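In praise of the spelling game with no board

My aunt Clementina Bastos keeps a biscuit tin of loose letters on top of her fridge. Some are from a set she bought when my cousins were small, some came from op shops, and a few were in the house in Redby when she moved in. There are 145 of them at last count. We know the number exactly, as there was an argument about it in April and the whole tin got tipped out on the rug.

I love that tin. I think every house should have one, and I'd like to talk you into it.

Letter games have gone two ways in my lifetime. There's the serious kind, with a board and a clock and a dictionary, and there's the kind on your phone that you play alone on the bus. I like both! But neither one does what a heap of loose letters does, which is sit there in the middle of the table while people talk, and slowly get picked at. You take a handful. You make a word. Somebody across from you takes your E without asking. Nothing has been won and you haven't stopped eating your toast.

The first thing you notice is how physical spelling becomes. My neighbour's boy, Bereket Teshome, was seven when he worked out that "was" turned around makes "saw", and he did it by sliding the pieces past each other with one finger. He had been shown that at school, on paper, and it hadn't meant much to him. With the letters under his hand he did it again and again, then went looking for more. "Tap" and "pat". "Ten" and "net". He was so pleased with "stop" and "pots" that he went home and told his mum through the bathroom door.

The second thing is that a short supply makes you cleverer. Our tin has only two Gs and hardly any Ys, so long words tend to fall over near the end. You learn to see what you've got. Gifty Atinga, who taught me in Grade 5 and still comes for lunch, can get 12 words out of a handful that looks to me like pure rubbish. She puts it down to years of marking. I reckon she just likes it more than anyone else alive.

And it works in any language at the table. My friend Yaryna Levchenko spells out Ukrainian words as best she can in our alphabet, and we all have a go at saying them, badly. My aunt does the same in Portuguese - she refuses to explain hers until you've guessed.

People ask me which set to buy. I don't much mind. Wood feels lovely and plastic goes through the wash. Get big ones if there are little kids about, and don't be precious about keeping a set complete. Mix two sets, or five. Mismatched letters are easier to love, and when one goes down the back of the couch there's no box with an empty slot in it making you feel bad.

Start with whatever you can find this week. Put the letters in a bowl, leave the bowl out, and don't announce a game.

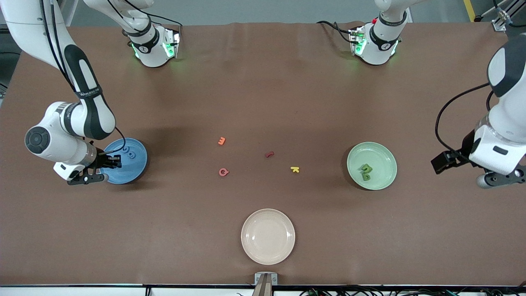 Two small blue letters on a blue plate.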